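Clatodden gets its night bus back, and I'm thrilled to be the one telling you

For release: November

Hello! I'm Dehua Du and I run Mota, the little bus company with the green timetables that people in Skivcombe keep stuck to their fridges. I normally leave press releases to somebody with better spelling, but I wanted to write this one myself.

The 367 is coming back. It will run from Skivcombe harbour up to Clatodden every night, last bus at ten past midnight, stopping at the hospital, the sixth form, the top of Mill Lane and (yes, at last) the Drollness estate. If you work lates, or you've ever walked up that hill in the rain with a bag of chips going cold, you'll know why I'm grinning.

We lost the route 2 winters ago, when the old operator pulled out. Plenty of you wrote to us about it. The petition that landed on my desk had 3011 names on it, which is more people than live in Clatodden, so somebody's cousins were busy.

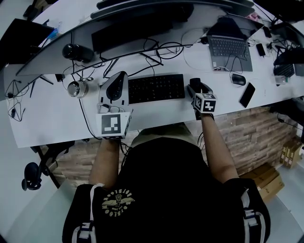 What it costs and how to pay

A single is £2, whichever end you get on. Under-16s go free with an adult after seven in the evening. You can pay by card, phone or coins, and drivers will give change, though please don't hand them a fifty. Monthly passes from our daytime routes will work on the 367 too, with nothing extra to pay.

Who's driving

Horácio Macedo is heading up the night team. He drove the old route for years and still knows which bend ices over first. "I missed it, to be fair," he told me. "You get a better chat at midnight than you ever do at eight in the morning. People want to tell you about their shift."

We're still hiring, mind you. If you've got a bus licence, or you'd like us to train you for one, give the depot a ring and ask for me. Nights are paid at a higher rate and you get your break in the warm. 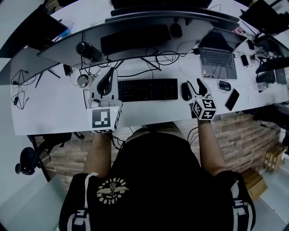 The timetable goes up at every stop this month and there'll be paper copies in the library, the chemist and both chip shops. We've asked for a new shelter at Drollness as well, but that one's with the council and I can't promise a date yet.

A trial like this lives or dies on people getting on. We need 284 passengers a week to keep it going past spring, so bring your friends, bring your nan, leave the car at home once in a while!

For interviews, or to come along on the first run, ask for Dehua Du at the Mota depot in Skivcombe, any time after nine in the morning.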